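Against the open plan kitchen table

4/10/26

Quick one because I have to be out the door. Been chewing on this since November and it's not getting any shorter in my head.

I think we should stop eating at the counter. There. All of us. The stools, the island, the standing up with a plate under your chin. I did it for 5 years and I'd like those dinners back.

When we moved to Plalovard the place had no room for a table, or so I told everyone. It had room. What it didn't have was me willing to give up the spot where I dumped the mail. So we ate in shifts. One at the stove, one on the couch, one in the car half the time. Nobody was fighting. Nobody was talking much either.

A table makes you sit across from a person. That's the whole argument, really. You can't look at a wall. You have to ask for the salt and then somebody has to pass it, and while the salt's going over somebody says something about their day they weren't planning to say.
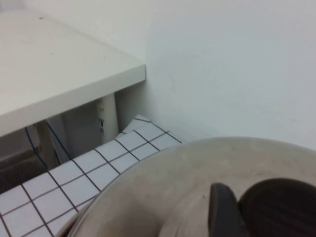
Lorraine Horrocks wrote back to the first version of this that she raised four kids on stools and they talk plenty, too much if anything, and that a table is mostly a place for homework and laundry to pile up. Also that I was being a snob about furniture.

Fair on the laundry. I'll take snob too, maybe. But I don't mean a good table. Ours came off the curb on Sisay Street and one leg was short, we put a folded cereal box under it and ate there that night. Rice and eggs. I remember it better than any restaraunt meal that year.

And the food changes. This I didn't expect. At a counter you make things that fit in one hand. Wraps, toast, something out of a bag. Put a table in and suddenly you want a thing you carry over with two hands and set down in the middle. Soup. Beans. Stew that had all afternoon. 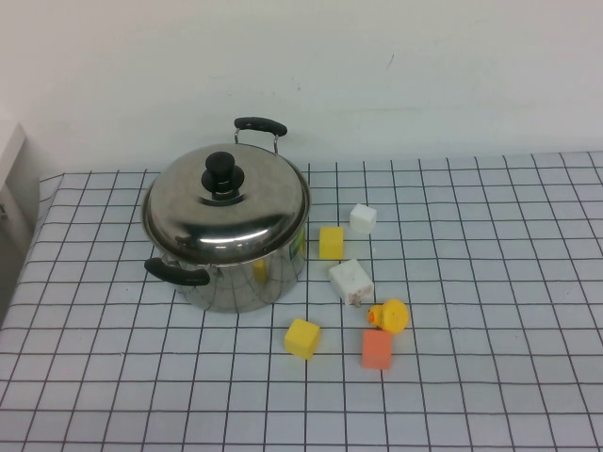
Lid on until everybody's sitting down.

My aunt Guadalupe Pacheco never plated food in her life. Pot on the table, spoon in the pot, go. I used to think it was laziness. Now I think she'd figured out that if the pot is on the table people stay. You go back for a little more. You scrape at the bottom. Somebody's telling a story and you're not going to get up in the middle of it because there's still some left.

Plate it at the stove and everyone's done in ten minutes. Try it both ways, you'll see. 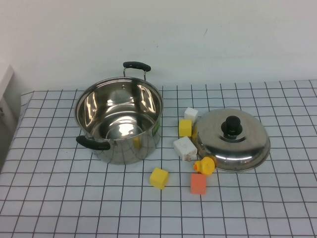

Lid off. Bring a ladle.

The other objection I get is time. Nahom Kumsa works nights at Fokum and says a family dinner is a nice idea for people with the same hours. Ok. Yes. So do breakfast. Do a weird four o'clock soup. Twice a week, even once. I'm not counting and I'm not handing out stickers. I just don't buy that the only choices are every night at six or never.

What bugs me is builders have already decided for us. Every new unit I've looked at has the island and then a blank strip of floor where a table would technically go if nobody needed to open the fridge.

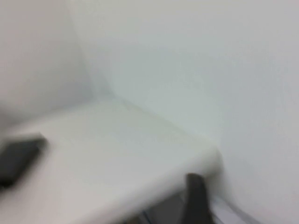
And then they call it an "eating area" on the plan. Feven Wolde asked the agent at the Werkudano building where you'd seat a grandmother and he pointed at a bar stool. A bar stool! She's 5 feet tall and has a bad hip.

So measure before you sign. Ask where the table goes, make them show you with there own tape. If there's no room, put a small one in the wrong room, a bedroom, the hall, who cares. We had ours half blocking the closet for a year and I got used to going sideways for my coat.

Ok, late now. Beans are soaking.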